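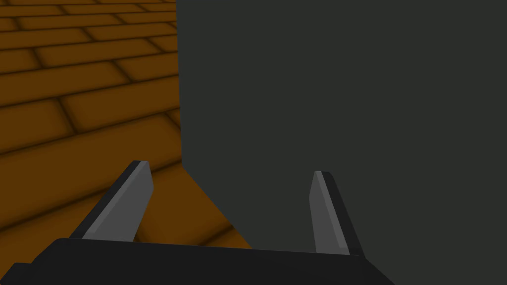
I got to Mistosside on the 209 bus with ten minutes to spare and still managed to be late, because the Pendwood building has two front doors and I'd picked the one that's been locked since it was a furniture showroom. By the time I'd walked round to the other one the first demonstration had started, the good biscuits had gone and a girl in a dinosaur jumper was already asking whether the robot could do cartwheels. (It can't. It hasn't got legs.)

Pendwood holds an open day every July. You go round the workshops, somebody lets you press something, you go home with a pen. I've been to a few now and mostly I go for the woodturners, but this year the thing everyone was talking about in the queue was upstairs, where a small team called Khoury has been teaching a two-armed robot to do household jobs. Only the robot they teach for most of the week is a computer model, and so is the room it does the jobs in. The software that holds it all together is called Jaltisura, a name I had to have spelled out for me twice.

The person doing the spelling was Dima Rizk, who runs the sessions and had kindly agreed to sit down with me once the crowd thinned out. We ended up on the back stairs with two mugs of tea, as all the chairs were in use.

"People come up here expecting metal," she told me. "They look round for the arm. And I say, it's on the screen, have a seat, and you can see some of them deciding whether to be disappointed."

I'll own up, I was one of them, for a minute or so. Then I had a go.

You hold a controller in each hand and the arms follow what you do, more or less. You squeeze and the two fingers close. You let go and they open. It sounds like nothing and I'd guess a ten-year-old would get it straight away (the dinosaur jumper certainly did), but I spent my first turn with one arm wedged against the furniture and the other waving at the ceiling. You can look from the robot's head or switch to the view from either wrist, and the wrist view is where I came unstuck. Everything is enormous! You get two grey fingers in front of you and then a great wall of something behind them, and you have to work out whether that's the thing you want or the thing you're about to bump.

"That's the most useful view and everybody hates it," Dima said cheerfully. "From the head you can see where you are. From the wrist you can see whether you're going to get hold of anything. You learn to flick between the two. I've been at it six years and I still sometimes go in crooked."

I asked her what she'd done before that. She had trained as a physio, and she says the two jobs have more in common than her mother believes. She spent a lot of her working life watching how people pick things up when their hands hurt.

"You or I reach for a cup and we've finished before we've thought about it. If your grip's bad, you plan. You think about where your elbow's going to be. You come in from the side. The robot's like that the whole time, it has to plan everything, so when I'm driving it I try to move like one of my old patients on a careful day."

I liked that a lot and wrote it down in capitals.

What they are after, she explained, is examples. Someone drives the arms through a job, the computer keeps a record of every movement along with what the robot could see, and then they do it again, and again, with things moved about. A learning program is then given the whole pile and has a try at the job by itself. The jobs are as dull as you'd hope: put this away, fetch that, open the other.

"Do you ever get bored?" I said.

"Oh, constantly. I listen to the cricket."

The rooms are the part I could have looked at all afternoon. They've got a stack of them, and Dima says they're thrown together partly by the software and partly by hand, so that you get some odd taste in decorating. The one we were in had a green door left partly open on to somewhere pitch dark, a floor in a sort of mossy green and a little swirly blue and yellow picture on the wall, the starry-night kind. I wanted to go through the door. Everyone wants to go through the door, apparently, and I was told quite firmly that there is nothing on the other side of it worth having.

"I do get fond of them," she said. "There's one with a horrible kitchen and I'm always pleased when it comes up. You start to think, right, in this one I've got space on the left, in this one I haven't. And then the software gives you the same kitchen with the walls a different colour and you feel a bit cheated."

The changing about is deliberate. A program that has only ever seen one kitchen gets very good at that kitchen, and then you put it in a room with a darker floor and it acts as though it's landed on the moon. So they swap the colours, the lighting, the clutter. She called the clutter "the bits", and the bits, going by what I saw, can be pretty much anything. 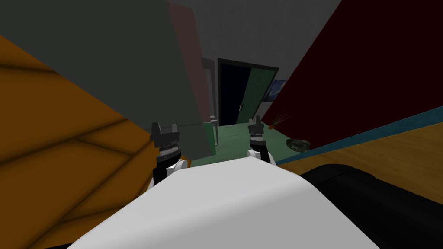
Why practise in a made-up room when you could use a real one?

It's cheaper, and you can reset it with one key. If you drop a jar in a real kitchen somebody has to sweep it up and buy another jar, and if you drive a real arm into a worktop you may well be paying for both. In the computer you start again from the same spot a second later, and you can have several people at it at once without their needing several robots.

There is a catch, and it was Tyson Melnyk who told me about it. Tyson looks after the software side and had come out to the stairs looking for Dima, or possibly for her tea. He's quieter than she is, and he answers whatever you ask after a long gap, so that I kept starting the next question on top of him.

"Things in there don't feel quite right," he said. "They're a bit too stiff, or a bit too slippery. Cloth is awful. Anything bendy is awful. We put a lot of time into it and it's better than it was, but you'd never mistake it."

So does what the program learns in there carry over? I asked him that more or less in those words, and there was one of the gaps.

"Some of it does," he said. "Getting to the right place carries over well. Knowing there's something in the way, knowing which hand to use, that carries over. The last bit, when you touch it, that's where it goes wrong. We had it pick up a sponge perfectly well in the computer for weeks. Then we tried it on the real arms over at the college and it squashed the sponge flat and looked very proud of itself."

"It hasn't got a face," said Dima.

"It looked proud," said Tyson.

They've kept the sponge. It's pinned over his desk, and I went to see it afterwards, and it's a sponge.

I wanted to know who does the driving, as it plainly isn't just the two of them. A fair number of local people come in for a few hours at a time, paid by the session. Among the regulars there's a retired bus driver of 76 who Dima says is the smoothest pair of hands they've got. He won't be hurried and he doesn't overcorrect, which is what nearly all beginners do. (I did. I'd shove the arm too far left, then too far right, like someone learning to reverse a trailer.) People who play a lot of games are quick to start with but tend to rush the end.

"They want to win," Dima said. "And I'm going, no, lovely, slow down, you've got it, just close your fingers."

A rushed try isn't wasted, mind you. They keep the ones that go wrong as well, marked as such, and she told me that the recoveries are worth having. If you miss the thing, back off and have another go, then the program has something to copy for when it misses too. I found this very cheering and said I could supply as many of those as she liked.

I did ask the question I suppose you have to ask, about jobs and whether we should be worried. Neither of them brushed it off. Dima said she thought about it most with her old patients in mind, and that there were plenty of people she'd treated who would give a lot to have something in the house that could get a pan out of a low cupboard at six in the morning without anyone having to be rung up. But she didn't pretend it was close.

"If you came up here today hoping to take one home, I'd tell you to buy a grabber. Best thing I ever gave anybody. Long handle, squeeze the end. It's the same idea, and it never needs updating."

Tyson thought it would be a good while before you'd want one near anything hot. He was also rather firm that he didn't want one in his own flat. His cat wouldn't stand for it.

I went back in for another turn before I left. The queue had more or less gone and I was allowed to stay on for as long as I liked, so I sat there with my tongue out, going in from the side like Dima had said, with my elbow well up. I won't claim I was any good. But I did get through a whole go without hitting the furniture, and the retired bus driver, who'd been watching over the back of the chair, said "There you are, then," and I was pleased about it all the way to the bus stop.

If you missed the open day, Khoury take on new drivers in small groups, and there's a sign-up sheet at the Pendwood desk (the door on the left, the one that opens). You don't need to know a thing about computers. Bring your glasses if you wear them for reading, I had to borrow a pair.

More from around Mistosside
An afternoon with the Pendwood woodturners
The allotment that grew a 56-foot hedge
Who paints the shop signs on the high street?
Learning to mend a clock, badly
Bus changes for the summer: what's moving and where
Three walks that finish near cake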